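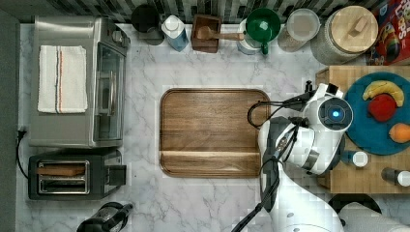 4. What Lives on the Counter

Home storage studies have tended to look behind doors: how cupboards fill up, what sinks to the back of the pantry, which drawer ends up with the batteries in it. The countertop has had far less attention, and we think it deserves a great deal more. It is the busiest surface in the home and the one people have the strongest opinions about. When we asked the 70 households in the Wemholm survey to name the part of the kitchen they would most like to change, the counter came up again and again, often with a long and very lively explanation attached.

We sort counter items into two groups. Residents are things that stay put between meals, such as a toaster oven or a kettle. Visitors come out for a task and are meant to go back. The line between them is wonderfully blurry. A cereal box is a visitor at breakfast, but in many homes it is still there at dinner, and by the second week its owners have stopped seeing it as out of place. Taheri's term for this, "settling," fits our interviews so well that we use it throughout.

4.1 Residents and the space they claim

Residents claim more room than their own outline. A toaster oven needs clear space in front so its door can open, and a toaster needs a cord and somewhere for the cord to go. Residents also attract other things. The flat top of an oven is one of the most popular spots in our records for a folded dish towel, and once a towel has a place there, it tends to keep it. (We did hear some firm words on whether it should come off before the oven is switched on. It should.)

The cutting board was our favorite surprise. We had expected it to count as a visitor, put away after each use. In more than 30 homes it lay flat on the counter all day, and people spoke of it as part of the counter itself – a kind of reserved seat for whatever was going to be cooked next. Several said they felt the kitchen was "ready" when the board was clear, whatever was going on around it.

4.2 The back row

Push a container out of the way and it usually goes backward, toward the wall. Do that for a few months and a row forms under the backsplash. Figure 4 shows the pattern nicely: canister, bottle, scoop in its box, funnel, storage container and lidded jar stand in a line beneath the tiles, with a cereal box in the corner, while the toaster oven and toaster keep to the left side.
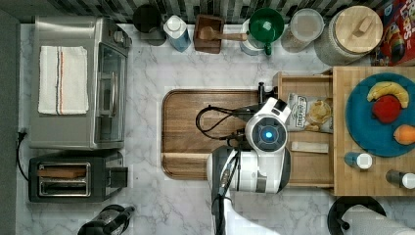

Figure 4. A back row on a marble-patterned counter, with the larger appliances grouped at the left.

4.3 Coding the rows

Each item in a back row was entered in the Totico item list under one of four headings: dry food, liquids, tools, and other. The full list holds 1587 entries. Scoops and funnels were coded as tools even when they sat in or on a container, and the container was given its own entry. Closed containers with no label went under "other" unless a resident could tell us what was inside, and the guesses we got while they checked were a real pleasure to write down. Priltia's shelf codes were used for packaged food only.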